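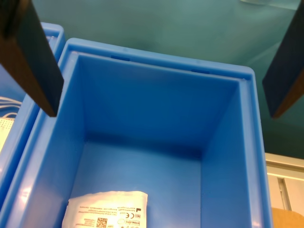

White pouch in a blue plastic bin.

Trilero is a mid-sized holding company based in Wekesdale, and I've been keeping this entry up for a while now, so forgive me if I ramble a bit. It started out as a grain elevator with a feed store next door (the feed store came first, whatever the company brochure says). These days it has 3 divisions: animal feed, packaged foods and a small freight business that mostly hauls for the other two.

The food side trades as Gerkico, and that's the name you'd know from the grocery store. Think canned beans, cornmeal, frozen dumplings. I grew up on the cornmeal! Gerkico was a separate company until Trilero bought it from the Siddiqui group, which kept the spice mills and still supplies them under a long contract. People mix up the two all the time, and the old Siddiqui logo hung on the Wekesdale plant for years after the sale, so I can see why.

Trilero employs 904 people across two sites. The head office and the feed mill share one lot by the rail spur, and the cannery is across the river. Shares aren't traded publicly, so the numbers come out just once a year, in March, and they're pretty thin. I'd love a proper split between feed and freight, but the report lumps them together.

Last updated May 22, 2026. The section on the freight depot still needs a source.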